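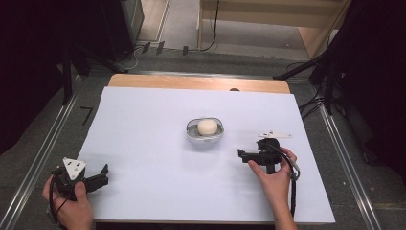

Ball and dish on a white board.

Section 4: Leveling a Work Table

5 min read

Read this section after the legs are bolted on and before you fasten anything to the tabletop. It applies to the Itwood table in both lengths and to most four-legged tables with threaded feet.

What you need

- A spirit level, 18 inches or longer
- A 19 mm open-end wrench for the lock nuts
- A flat sheet of board, if the top has a rough or uneven grain
- A small ball and a shallow dish for the roll check
- A pencil and masking tape

Before you start

1. Put the table where it will stay. A table leveled in one spot will be off in another, even in the same room.
2. Clear the top. Heavy items pull the reading toward their side.
3. Turn each foot all the way in, then back it out two full turns. This gives you room to adjust both ways.

Caution: Do not put your fingers under a foot while the table is raised. Have a second person hold the top if you need to lift a corner.

Finding the high corner

4. Lay the level along the long side and note which end is high. Mark that end with tape.
5. Lay the level along the short side and do the same.
6. The corner nearest both pieces of tape is the high one. Leave its foot alone for now and raise the others to meet it.

Note: If the table rocks, fix the rocking first. Press down on opposite corners, find the foot that lifts, and turn it out until it touches the floor.

Adjusting the feet

7. Loosen the lock nut on the foot opposite the high corner.
8. Turn the foot out a quarter turn at a time. Check the level after each turn.
9. Repeat for the two remaining feet. Expect to go around more than once - each foot changes the others a little.
10. When the bubble sits between the lines in both directions, hold each foot still and tighten its lock nut.

Caution: Do not extend any foot more than 30 mm. Past that point the thread can bend. Use a hardwood shim under the foot instead.

The roll check

A level only reads the strip it is lying on. The roll check shows dips elsewhere.

11. Lay the board flat on the top. Tape down any corner that curls.
12. Set the ball on the board in the middle and let go of it gently. Keep it in the dish between tries so it doesn't end up on the floor.
13. Repeat near each corner. A ball that always rolls the same way means the table is still tilted. A ball that rolls different ways from different places means the top is warped, and the feet will not cure that.

Note: Turn off fans before this check. A light ball will move in a draft.

After leveling

Check again after a week of use, and once more when the heating season ends, usually in April. On soft flooring the feet will sink slightly. For warped tops, go to Section 6.

We use cookies to remember your settings. Accept | Manage choices

Comments (3)

Kamlesh Gautam
Step 3 saved me. I had one foot wound all the way in and couldn't work out why that corner wouldn't come down.

Leen Issa
Does the 30 mm limit include the rubber pad? Mine are the older feet with the thick pads.

Warrick Faulkner
@Leen Issa No, measure the bare thread only, from the lock nut to the top of the pad.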